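Doing the wash on a weekday

Thursday, May 15, 2025

I moved most of my laundry from Sunday to the middle of the week, and I have kept it up long enough now to write down how it goes. It is a small subject, but two people wrote in after the last post and asked about it.

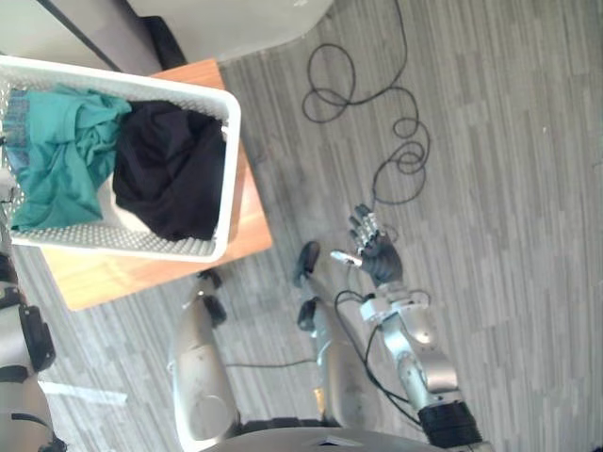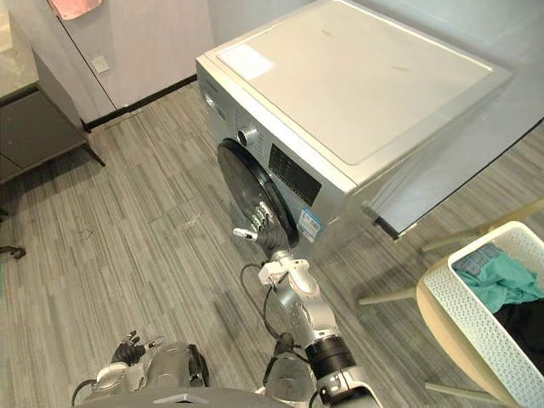
I used to save everything up for one day. By Sunday night the drying rack was full, the chairs had shirts on them, and I was still folding at ten. Now I do smaller loads, and I sort a lot less than I was taught to. A teal garment and a black one can share the white basket on the table and go into the same cold wash. The blue plaid goes in with them. White cloth is the one thing I still pull out, after a black T-shirt from Trarkero turned five dish towels gray. I kept the towels and use them on the floor.

I like a basket with holes in the sides. The one I had before was solid, and anything damp at the bottom smelled sour by the second day. I also like having it up on a table when I sort. My back is fine, but I check pockets better when I'm standing straight. Last July I washed a bus pass, a pen and a receipt I needed for a return at Gellow, all in one load. The pen was the worst of it.

Front loaders need a little more looking after than the old top loader my parents had. After the last load I leave the door standing open until bedtime, and I pull the detergent drawer out an inch or so. Once a month I wipe the rubber seal with an old washcloth. There is always hair in the fold at the bottom, and sometimes a coin. I also run it empty on the hottest setting every couple of months.

I use less detergent than the cap says. For a half load I fill it to the first line, and the clothes come out the same. The liquid I buy is the plain Tangen one without scent. I tried their powder last winter and it left white streaks on anything dark, so I gave the rest of the box away.

Drying is still the slow part. I don't own a dryer, and the rack holds one load if I'm careful with it. Shirts go on hangers along the top bar, socks along the bottom. Jeans take two days unless I turn them over at breakfast. I looked at a wall rack from Drorholm that folds flat, but it has to be screwed into a stud and I rent.

My water bill didn't change in any way I could see. What did change is that I run out of socks less often, and the chairs are clear on Sunday.

Next I want to deal with the closet shelf, where I have been putting single socks for over a year.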